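Virent Telis Portable Traffic Signal (pair)
Price: $1,399 per month, two trailers
Minimum rental: 4 weeks
Status: In stock at our Skevness yard

Every maker of portable signals says the same thing: tow it out, push one button, send your flaggers home. We rent these for a living and we don't believe it. The Telis is a decent signal for one-lane work on a short bridge or a culvert job. It still needs someone who has read the manual.

What it does
Two trailer-mounted heads talk to each other by radio and hold an all-red gap while the last car clears the lane. You set the gap yourself. Virent's brochure calls the default setting suitable for most sites. We would ignore that and drive the lane behind the slowest farm truck you can find, then set it from there.
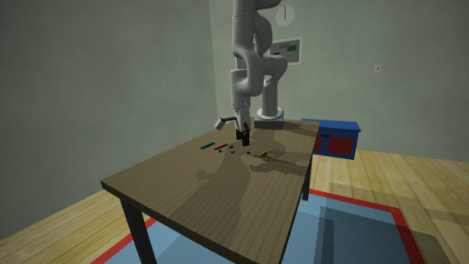
Computer rendering: white arm and gripper over a wooden table.

Range
Virent claims a clear radio link well past anything you'd want for a single lane. We rent the pair for closures up to 300 feet and no longer. Steel truss bridges can be hard on the signal, and so can a bend with a high bank on the inside. If the link drops, both heads go to red and stay there. That is the safe way to fail, but drivers will start making up their own rules if you leave it like that.

Battery and solar
The brochure says the panels will keep the pair running through a normal work season. It doesn't say whose season. We tell customers to plan on 10 days without a charge and to check the voltage every morning anyway. A pair that went out in May came back with no complaints about power. We wouldn't promise the same for November under trees.

Vehicle sensing
Optional, and in our view oversold. The Bright sensor add-on is supposed to shorten the wait when no one is coming the other way. It does fine with cars. Motorcycles and bicycles are another matter, so set a maximum red time no matter what the sales sheet tells you.

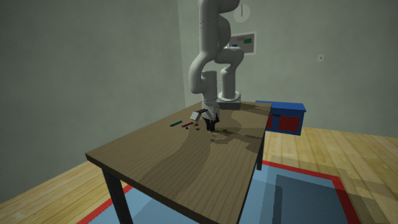 Coralie McPhee writes: We had the pair on our creek bridge all spring and the sensor missed my bike more often than it caught it. The lights themselves were fine. My complaint is that the detour signs went up a week before the signals did, so half the town was already going the long way.

What's in the rental
Two signal trailers, one handheld remote, wheel chocks, padlocks and a paper manual. Road signs, cones and permits are not included. Delivery is quoted separately.

Page updated Oct 8, 2022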